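Irkcombe Robotics Boards > Manipulation > Data collection and imitation learning
Thread: Sim demos, sink-to-basket task: how much layout variation before it hurts?
Page 1 of 1

zhajdu
Posts: 296
Currently generating demonstrations for a pick-and-place task in a rendered kitchen. Arm is based at the front of the counter. Task is to take produce out of the sink and put it in the wire basket at the left. Teleoperated seeds, then replayed with object pose perturbation and filtered on the success check. 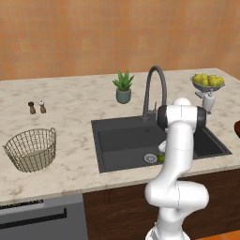 Policy is a fairly standard behaviour cloning setup with action chunking, two camera inputs plus joint state. With 500 generated episodes it does well on the training layout and falls over once the basket shifts. My question is whether to spend the next batch on basket position or on wall and counter textures. I have render budget for 800 more and would like to avoid splitting it evenly out of laziness.

Zoltán Hajdu

kelp_forest
Posts: 41
Basket position. Textures are cheap to randomize afterwards if you stored the sim states. You did store the states?

zhajdu
States are stored. Re-rendering costs GPU hours but no operator hours.

Stenis
Posts: 1107
Then I would disagree with the premise. You don't have an 800 episode budget, you have a rendering budget and a separate demonstration budget. Write them down separately.

Also, how many seeds are behind the 500?

zhajdu
6 seeds. One operator.

Stenis
That's your problem. Perturbing object poses around 6 trajectories gives you 6 grasp strategies with noise on them. The policy has learned where the transport segment goes and is ignoring the basket in the camera input. Move the basket and there is nothing in the data that tells it to look.

vendari_dan
Posts: 88
Partly agree with Stenis, but I wouldn't blame the seeds alone. Check how the replay handles the transport segment. If you transform the grasp segment relative to the produce and leave the rest in the base frame, the basket could have been anywhere and the arm would still have gone to the same spot. We had this on the Vendari bench last year. Operator count made no difference until the segments were split properly.

zhajdu
Checked. Grasp segment is object-relative, transport and release are in the base frame. So dan's explanation fits. I had assumed it was harmless with a static basket, and in a static layout it is.

Second view, same kitchen, for anyone checking geometry:
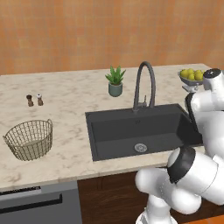
Counter, sink and basket, with the arm at the right.

kelp_forest
Reach across the basin looks like the awkward bit. I'd put a waypoint above the sink rim and make release relative to the basket. Interpolate between the two and reject anything that touches the faucet.

Stenis
Interpolation gives you straight, evenly timed motions that no operator would produce. Fine for a benchmark number. If this is ever going on hardware I would still collect more seeds.

vendari_dan
Disagree. Evenly timed motion is easier to clone. Human pauses are the worst thing in our dataset and we spend real effort trimming them.

Stenis
Trimming pauses is a different thing from having no variation in approach direction. A basket with handles on the rim has bad approach directions, and you want the data to contain the good ones on purpose.

esteban_k
Posts: 12
Possibly naive, but wouldn't clutter matter more than either? There are shakers behind the basket and a plant behind the sink. If the basket moves back it will end up among them.

zhajdu
Not naive. The sampler currently rejects any basket pose that intersects another object, so the back left of the counter is thinly covered. I could let the shakers move too.

kelp_forest
Move the shakers. Leave the plant where it is until the basket result is in, otherwise you won't know which change did what.

zhajdu
Plan as it stands:
Release segment made basket-relative.
Basket and shakers sampled jointly, plant, bowl and soap dispenser fixed.
More seeds from a second operator before any new generation.
Textures re-rendered from stored states at the end.
Evaluation on held-out basket poses only, no training layout in the headline figure.

Stenis
Report the training layout as well, in its own column. A drop there is worth knowing about.

zhajdu
Fine. Will post both columns in March.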